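Orneck wall-mounted air conditioner and heater, one winter in
Reviewed by Craig Geddes
February 4, 2018

I have had the Orneck wall unit running in the back room at Celtesgate long enough to say something useful about it. It was put in at the end of last summer, so it did a few weeks of cooling and has been heating ever since. The room is 270 square feet with a high ceiling. Before the Orneck we used a portable machine with a hose out the window, and in winter a pair of plug-in heaters that tripped the breaker if someone made tea.

I looked at one other unit, the Zirkach, which costs less and has a better remote. I went with the Orneck mainly for its shape. The Zirkach is deeper front to back, and I wanted to keep the wall as clear as I could.

Installation

This is not a job to do yourself unless you are licensed for it. Ewan MacBrayne did ours. He was in the room for most of a day, and the bracket took longer than anything else. The paper template in the box has the hole for the lines marked for a right-hand exit only. If yours has to go out on the left you flip the sheet over and measure again, and the manual covers that in a single sentence on a page about something else. Ewan had done one before and knew about it. I would have drilled in the wrong place.

The unit went up high on the wall. The ceiling in there is white with the pipes and conduits left exposed, and the long fluorescent fixture hangs where it always did. I was worried that another piece of equipment up there would make the place look like a boiler room. It hasn't. The case is plain white and I stop noticing it — the dark slats of the vent are the only part that stands out, and they face down into the room. 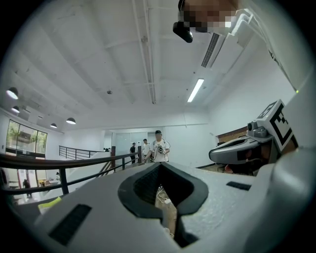 Noise and airflow

There are four fan speeds. The lowest is quiet enough that I have left it on overnight without meaning to. Two is where it sits most of the day, and you can talk over it without raising your voice. Three is noticeable. Four is loud, and I use it only for the first stretch of a cold morning.

The vent swings up and down, but side to side is set by hand. You stand on something and push the fins over with a finger. I did it once and have not touched it again. With the vent mounted that high, heating is slower than cooling. Warm air stays near the ceiling for a while, and your feet know about it. The plug-in heaters were faster at floor level, for whatever that is worth. Once the whole room is up to temperature the Orneck holds it well, and the breaker has not tripped since.

Loose paper is a problem on the top two speeds. We have white cables run across the floor in there as well, and those stay put, but anything lighter than a paperback goes for a walk.

Remote and controls

The remote is poor. The buttons are small, the labels are gray on slightly lighter gray, and there is no backlight. The timer takes three presses to get to and cancels itself if you change the mode. A wall bracket for the remote would have been a nice thing to include. I bought one made by Nisbet and it fits, although a little loosely.

Cleaning

The filters slide out from behind the front panel. I rinse them in the sink and let them dry on a towel. The panel clips feel thin and I expect to break one eventually. I asked about spares before I bought and was told they come as part of a whole panel only, so go easy on them.

Would I buy it again

Yes, for a room this size. For a larger one I would look at the next model up, and for a room where people sit still all day in January I would keep one small heater by the desk. The Zirkach remote is still the better remote.

Rating: 4 out of 5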